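Planning the equipment budget for home collection work

May
By the equipment desk, Memevis newsletter

The request list for the next budget round is due at the end of the month, and most of it this time is for hand-held grippers and the things that go with them. A few people asked how we decide what to buy and when, so this item sets it out.
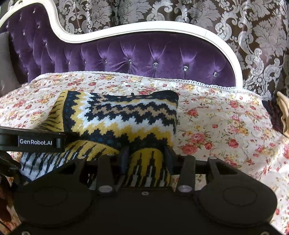

The work we are buying for is soft goods in furnished homes. That means knitwear, throws, cushions and bedding, handled on sofas and beds and not on a lab bench. Last year's budget was written around a bench. It had money for a fixed arm, a table and a lighting kit, and very little for anything that had to be carried up a flight of stairs. We spent the second half of the year moving money between lines, and we would like to avoid doing that again.

The plan is for 7 gripper units. Five go out with operators, and two stay in the office as spares. We looked at running with a single spare and decided against it. When a unit needs a repair it has to be packed, shipped, looked at and shipped back, and the operator who had it is idle unless there is another one on the shelf. If two units go down in the same month, one spare leaves someone without work.

Finger plates are budgeted separately from the units. In the old sheet they were folded into the purchase price, which made the first year look right and the second year look cheap. They are a wear item and should be treated like one. The same goes for screws, pads and straps. We have put 2000 dollars on a parts line for the year and will report against it every quarter. If it runs over, we would sooner know in the fall than find out when the next budget is being written.

Carrying cases are 441 dollars for the full set. We had two quotes. Ziltar's was lower but did not include foam cut to the shape of the tool, and adding the foam brought it above Kong's. We went with Kong. The cases open flat, and there is a pocket in the lid for spare fingers and a small screwdriver.

Some items were left off on purpose. There is no fixed arm in this round. The Drurach project will need one eventually, but it does not have a room yet, and an arm delivered before there is somewhere to bolt it down ends up in a hallway using up its warranty. The request will go in once the lease is signed. We also left off portable lights. Operators told us they work with the lighting already in the house, and the lights bought last year have hardly left the cupboard.

Textiles are a small line but they cause the most email, so a few words on those. We do buy knitted and woven items for the sessions. Patterned pieces are worth having along with plain ones, and so are different weights of yarn. Please do not order your own and send in the receipt. Put what you need on the shared list with a link and a size, and it will be ordered with the rest at the start of the month. Secondhand is fine if it has been washed.

Time is the cost that gets missed most often. A session in a home takes longer than the same session in the office, even with the same operator and the same items. There is travel, there is setting up, and there is putting the room back the way it was. We now book a home visit as half a day and plan for two visits per operator per day at most. The equipment count above is based on that pace. If the pace goes up, the wear on the fingers goes up with it, and the parts line will need another look before we talk about buying more units.

On leasing: we asked, and the terms were not good for a tool that gets this much handling. The lease price assumed light use, with a fee for visible wear at return. Buying comes out ahead in the second year. For the fixed arm the answer may be different, and we will ask again when the time comes.

Orders go out in two batches. The first covers the units and the cases. The second covers parts and textiles, and it can be changed until the first batch has arrived and been checked. Anyone who will be signing for a delivery should open the box the same day and compare it with the packing slip. Last year a short shipment sat for three weeks before it was opened, and by then the supplier would not replace what was missing.

If your team has a need that is not on the list, write to the equipment desk with what it is, what it costs and when you need it in hand. The date matters more to us than the exact price.

Comments (4)

benchside
Does the parts line cover batteries or is that coming out of general supplies again? We got bounced back and forth on this last year.

equipment desk
General supplies. The form has been changed so it goes there by default.

mpk_ops
Glad to see two spares. Could one of them be kept at the north office? It is a long drive to swap a unit and we lose the whole day.

third floor
If the lights are just sitting in the cupboard, our group would take them.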